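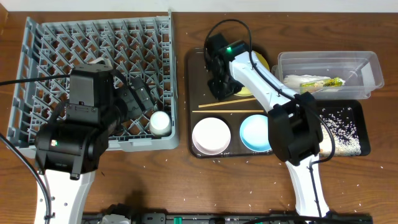 # Clearing a table after a rice meal

Rice is easy to cook and a nuisance to clear up. The grains stick to cuffs, get under plates and end up on the floor if you start wiping too soon. This is the order I use at home. It works for any wooden table and for most small meals eaten with chopsticks.

## What you need

- a serving tray
- a dish rack or crate with an open floor
- a dry pastry brush or a clean, soft hand brush
- a dustpan, or a stiff piece of card
- two cloths, one damp and one dry
- a small bowl for scraps

## 1. Leave the rice alone at first

Don't reach for a wet cloth. Fresh cooked rice smears into the grain of the wood and leaves a starchy film. If the grains are uncooked, a wet cloth only pushes them about. Either way, the dishes go first and the loose grains come last.

## 2. Load the tray

Put the tray in the middle of the table, where everyone can reach it. Scrape any leftovers into the scrap bowl, then set the plates on the tray side by side. If you run out of room, stack them by size, largest at the bottom.

Lay chopsticks flat across the tray. Stood up in a cup they tip it over on the way to the sink. Keep pairs together if yours are different lengths. My neighbour Mahsa Kazemi ties hers with a rubber band before washing, but I find they don't get clean in the middle that way.

Before you lift a plate, check underneath for grains. Hold it over the scrap bowl and brush the base with your fingers.

A tray with moulded recesses is good for carrying, as round things don't slide. The drawback is that rice collects in the hollows, so tip it out over the bin before you wash it.

## 3. Wash and rack

Wash in this order:

1. cups
2. plates
3. chopsticks
4. the tray

Rice that has dried on to a plate needs 8 minutes in cold water. Hot water makes the starch gluey. Don't soak wooden chopsticks with the plates. Wash them quickly, rinse, and dry them with a towel straight away.

In a crate-type rack with a lattice floor, put small cups towards one side so the plates have a clear run. Stand a cup upright only if it has already been dried. Otherwise turn it over and let it drain. Look through the lattice when you have finished, as small lids and sauce dishes get caught in the grid and are easily left behind.

If the rack stands on a wooden table, put a folded towel under it.

## 4. Gather the grains

Now go back to the table. Brush from the outside edges towards you, with short strokes, following the grain of the wood. Bring everything into one heap near the edge, hold the dustpan just under the table top, and sweep the heap in.

If one side of the table borders a wall, start there. Rice gets into the gap and the brush will not reach it later. A strip of card will.

Cooked grains that have stuck should be left to dry, then lifted with a fingernail or the edge of the card. Don't use a knife.

## 5. Wipe down

Wring the damp cloth out well and wipe once along the grain. Follow with the dry cloth. Run your palm over the surface. You will feel any grains you have missed.

Sweep the floor last, and check the chair seats.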